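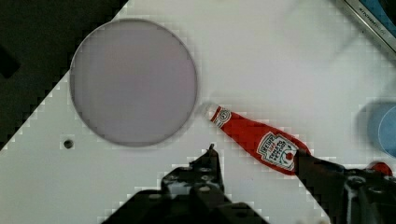
Spielzeit ist Bildungszeit
Ein Beitrag zur Debatte um die Ganztagsbetreuung

Stellungnahme von Leszek Zawadzka, Fachstelle Frühe Bildung Gakow
15. Februar 2025

Die Gemeinde Gakow wird im März über die neue Rahmenordnung für ihre Kindertageseinrichtungen entscheiden. Der vorliegende Entwurf sieht vor, die freie Spielzeit am Vormittag zugunsten angeleiteter Förderangebote um die Hälfte zu kürzen. Die Fachstelle hält diesen Schritt für falsch und möchte ihre Einwände an dieser Stelle darlegen.

Der Entwurf geht von einer Annahme aus, die in der öffentlichen Diskussion selten geprüft wird: Lernen finde vor allem dort statt, wo eine erwachsene Person ein Ziel vorgibt und dessen Erreichen festhält. Für den Erwerb einzelner Fertigkeiten mag das zutreffen. Für Kinder zwischen drei und sechs Jahren greift es zu kurz. Wer im Rollenspiel einen Kaufladen führt, verhandelt Preise, verteilt Aufgaben, erträgt Widerspruch und erfindet Regeln, an die er sich anschließend selbst halten muss. Kein Förderbogen bildet diese Leistungen vollständig ab.

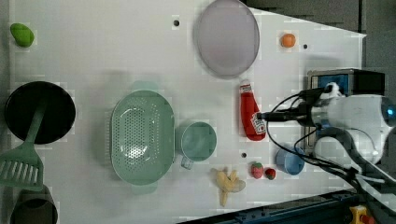 Hinzu kommt die Frage der Dauer. Ein Spiel, das nach zwanzig Minuten unterbrochen wird, kommt über die Rollenverteilung oft kaum hinaus. Die Einrichtung Siriwan hat ihren Tagesablauf vor zwei Jahren umgestellt und gewährt seither eine zusammenhängende Spielphase von neunzig Minuten. Ihre Leiterin, Kanokwan Prasertsri, berichtet von ruhigeren Übergängen und von Kindern, die ein begonnenes Vorhaben am nächsten Tag von sich aus fortsetzen. Solche Beobachtungen ersetzen keine Untersuchung, sie verdienen aber Gehör, bevor eine bewährte Praxis aufgegeben wird.

In der Anhörung zum Entwurf gingen 538 Rückmeldungen von Eltern ein. Viele äußern die verständliche Sorge, ihr Kind könne beim Schuleintritt benachteiligt sein. Diese Sorge ist ernst zu nehmen – sie rechtfertigt jedoch keine Vorverlegung des Unterrichts in das vierte Lebensjahr.

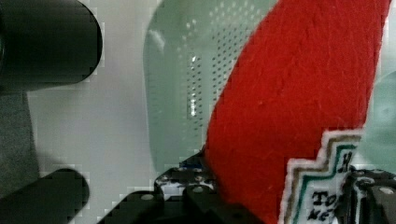

Bedeutet freies Spiel den Verzicht auf pädagogische Begleitung?
Die Fachkräfte bleiben auch im freien Spiel verantwortlich: Sie richten den Raum ein, beobachten, greifen bei Konflikten ein und stellen neues Material bereit, wenn ein Spiel es verlangt.

Gerade diese Begleitung setzt Personal voraus. Für die geplanten Förderprogramme sind jährlich 3117 Euro je Gruppe vorgesehen, überwiegend für Lizenzen und Arbeitshefte. Nach Auffassung der Fachstelle wären die Mittel in Fortbildung und Vertretungsstunden besser angelegt. Panya Ratanaporn hat für den Trägerverband einen entsprechenden Gegenvorschlag eingebracht, der bislang nicht beraten wurde.

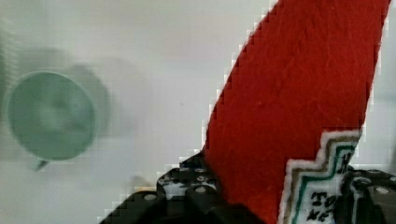
Zu bedenken ist schließlich die Wirkung auf den Berufsstand. Wer Erzieherinnen und Erzieher zu Ausführenden vorgefertigter Einheiten macht, darf sich über Abwanderung nicht wundern. Die Fachstelle empfiehlt daher, die freie Spielzeit im bisherigen Umfang zu sichern, angeleitete Angebote auf den Nachmittag zu legen und die Ordnung nach zwei Jahren zu überprüfen. Schriftliche Anmerkungen nimmt Jintana Panyasiri bis zur Beschlussfassung entgegen.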